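About Sketdale

Sketdale is a housekeeping and errand service based in Stirstead. We look after homes for people who are short on time, recovering from an illness, or away for work. Siebe De Haan and Ilze Priedītis started the business with 2 clients, both on the same street, and one secondhand van.

Today we visit nearly 640 households in Stirstead, Stodness and Lins. Our staff of 36 are all employees, paid by the hour, with travel time included. Each household has one regular housekeeper and one backup who already knows the home.

Snack wrappers, plastic basins, whatever is in the room: small things are part of daily home life. 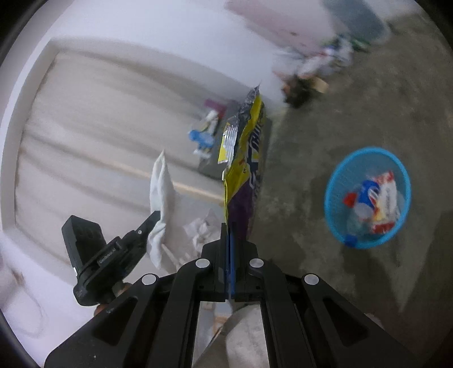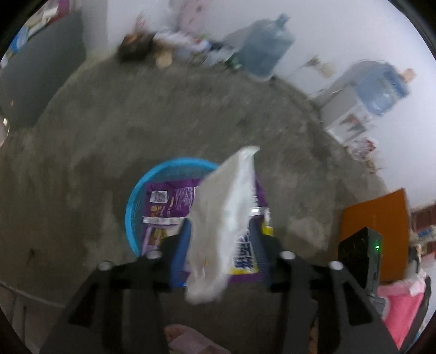 A first visit lasts an hour and is free. Ilze or one of the team leads goes through the rooms with you, writes down what you want done and what you want left alone, and sends a price by the next morning. There is no contract. If you need to skip a week, call the office before noon the day before.

We also shop for groceries, pick up prescriptions, and water plants. We do not do roof work, outside windows above the ground floor, or pest control.

The Stodness office opened in September and handles all scheduling. Siebe runs it and answers most of the phone calls himself. Keys are kept there in a locked cabinet under a number, with no names or addresses attached.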